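Gumetti Workroom Gallery: Tables, Boards and Shelves

Posted 09/07/2013

The workroom behind the Gumetti shop was refitted over the summer, and these notes go with the gallery. The room is used for sorting, repotting and packing small goods. Most of the furniture was bought secondhand or made on site. Captions are in the order you would come across things walking in from the street door.

Street door and coat hooks
The door was rehung to open outward. The hooks came from the old Pledico warehouse and are set low enough for a child to reach.

Window shelf
A single plank on iron brackets. It gets morning sun until eleven. Seedlings start here in June and move out when they have four leaves. The shelf was oiled once and will need it again before winter.

The drawer unit
Sixteen drawers, two of which still stick. Labels are handwritten on card and slide into the brass holders. Twine, tags and scissors are in the top row, and the bottom row is for things that have not been sorted yet.

Floor
Gray and smooth, sealed in two coats. It was patched near the sink first, where the old surface had lifted. It sweeps easily but shows every bit of dropped soil. Furniture went back in after a week.

Butcher-block table
The top is made of narrow strips in cream, tan and brown. We looked at a solid slab from Kongkaew and decided against it on price, $455 before delivery. The strips hide scratches well. We wipe the top down with a damp cloth at the end of the day and keep standing water off it.
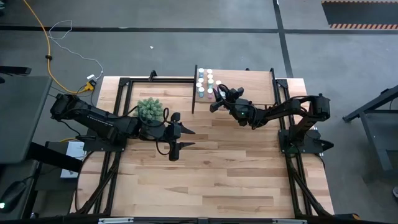 The table is also where small containers get grouped before they go to the shelves. A raised board keeps them off the main surface, so the top can be wiped without moving everything. We leave part of the board clear for whatever is being added next. White caps were picked for the small containers after we tried clear ones, which were hard to find when they rolled onto the floor.

Plants on the table
One green succulent type stays out with the work. It takes very little water and does not mind being shifted from one end to the other. Anything that drops leaves goes back to the window shelf.

Sink corner
Deep enough for a bucket. The tap is the original one with a new washer. The splashback is leftover tile from the shop front, so the last row is a slightly different white. Brushes hang on the left to drain.

Packing bench
Narrower than the table and a little higher, for working standing up. Paper comes off a roll at one end. Flat boxes are stored upright underneath, sorted by size, with the largest against the wall. The tape dispenser is screwed down after being lost twice.

Back shelves
Plain uprights with adjustable boards, ordered from Poltance and put up in one afternoon. Full, they hold 2,000 of the small containers, although we have never filled them. Heavy items go at the bottom. The top board is for empty crates only, as it takes a step stool to get to it.

Light fittings
Two long fittings replaced the single bulb. One runs over the packing bench and the other over the aisle by the shelves. The switch is still on the wrong side of the door and will be moved when the electrician is next in.

Notice board
Cork in a pine surround. Delivery times, the watering list and the key for the drawer labels are pinned here. Old notices come down on the first of the month.

Yard door
Kept bolted except on delivery days. The mat is cut from a longer runner and the rest of it is rolled up behind the back shelves. The crates by the step are waiting to be painted, and pictures of those will be added when they are done.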